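The 5 am shift

I turned up at the Fairclough bakery at ten to five in the morning wearing the wrong shoes. Colin Greenwood looked at them, sighed, and handed me a pair of rubber clogs two sizes too big. So if you want to know how I spent my day with the future of work, I spent it shuffling.

Fairclough makes cakes, slices and those little lemon tarts you see in every servo fridge between here and Tilleck. It isn't fancy. It turns out 958 trays on a busy day in August, and until last year every bowl of batter was loaded, watched, scraped and lifted by a person. Colin did it for most of his working life and he's got the shoulder to prove it (he can't throw a cricket ball any more, which he brought up three times before smoko).

Now there are robot arms on the mixing line, and more to come. I'd expected something out of a car factory, all cages and flashing lights. They're smaller than that, and so quiet I kept forgetting they were there and then jumping when one swung round.

What surprised me more was how much of the job has moved upstairs. Colin took me up to a room that used to be the flour store and still smells a bit like it, sat me down at a screen and told me not to touch anything. Before an arm is allowed near a new bit of gear, they try it out in simulation, over and over, on a pretend bench with a pretend mixer. The software comes from a small outfit called Hisura, and whoever drew up their kitchens has a thing for nice cabinets.

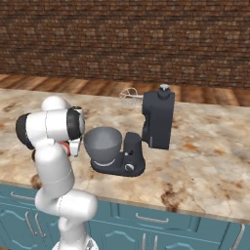
The robot arm with its gripper beside the mixing bowl, in simulation.

"First week, I thought it was a computer game," Colin told me. "I kept waiting for someone to tell me to get back to work."

His job title is now line trainer, and he's better at it than he lets on. The engineers know how to get an arm from one spot to another. Colin knows that you come in from the side when there's a whisk overhead, and that a cold sponge mix sits differently to a warm one. He says so, they fiddle, and it runs again. They did 2000 runs on one bowl before he was happy — and he still reckons it's a bit rough on the way out.

Not everybody's been as lucky. There were 5 people on the early mixing shift and now there are three. One took a packing job at the Collow site, closer to her kids' school, and she's pleased with it. The other took a payout and, from what I heard over a cuppa, hasn't been back to say hello. People went a bit quiet when I asked about him.

The ones who stayed have mixed feelings too. Nobody misses the lifting. A couple of them do miss the yakking, though, because a two-person job was a two-person chat, and you can't have a whinge about the footy to an arm. The pay went up one grade after a fair bit of arguing, and the start time didn't budge, so everyone's still getting up in the dark.

I asked Colin whether he worried about training up his own replacement. He had a think about it while he rinsed his mug.

"Course I do," he said. "But my daughter can't pick up her old man's shoulder and give it back to him, can she? I'd have been finished by sixty on the bowls."

Then a buzzer went downstairs and he was off to see to it, a good deal faster than I could manage in those clogs.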